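Porting a Finished Game to a Second Platform
Notes for session 6
Andor Balogh
Updated July 17, 2025

Read these before the lab. The case we use throughout is Lellero, a puzzle platformer released on Windows and moved to the Mac the following year. The port was done with Cladport, the build tool you already have on the lab machines.

1. What counts as a port

A port is a new build of an existing game for a system it was not written for. The art, levels and rules stay the same. The parts that change are the ones that talk to the operating system: graphics calls, sound, input, file paths, saved games and the installer.

Lellero had 2834 source files when the port began. Of these, 1259 needed at least one edit. Most edits were small, such as a path written with backslashes or a file name with the wrong capital letter. Case errors are easy to miss on a default Mac disk, which ignores case, and they show up later when a player has formatted the drive differently.

2. Graphics

The Windows version used Direct3D. The Mac has no Direct3D, so there are two choices: translate the calls while the game runs, or rewrite the renderer. The Lellero team translated first and rewrote the slowest parts later. Translation got them a picture on screen early, but it cost frames in the water levels.

Shaders were the other problem. The first Mac build compiled each shader when it was first needed, and the game stopped for up to 300 milliseconds every time. The fix was to compile them all at the loading screen.
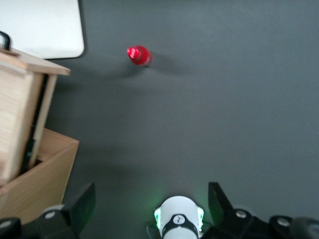

3. Input and saved games

Keyboard layouts differ. Control and Command are the usual trouble, and a player who presses Command-Q in the middle of a level expects the game to quit cleanly. Decide early whether the game saves at that point. Lellero did not, and the first patch in February added it.

Saved games should move between versions. Write numbers in a fixed byte order and a fixed size. Do not dump a structure from memory straight to disk, because padding can change with the compiler.

4. Minimum requirements

Test on the weakest machine you plan to support, then publish that machine's details. Do not copy the Windows requirements and change the name of the system. Memory use in particular will be different. Ong, the test script in the course folder, runs a level 3000 times and logs frame time and memory after each pass. Look for memory that climbs and never comes back down.

5. For the lab

Build the Amby sample project on both systems. Amby is small, but it has a path error, a case error and a save file that will not load on the second system. Find all three and write down how you found them. One page is enough. Bring the Ong log with you, including the runs that failed.

Reading for next time: the Cladport manual, chapters on packaging and code signing.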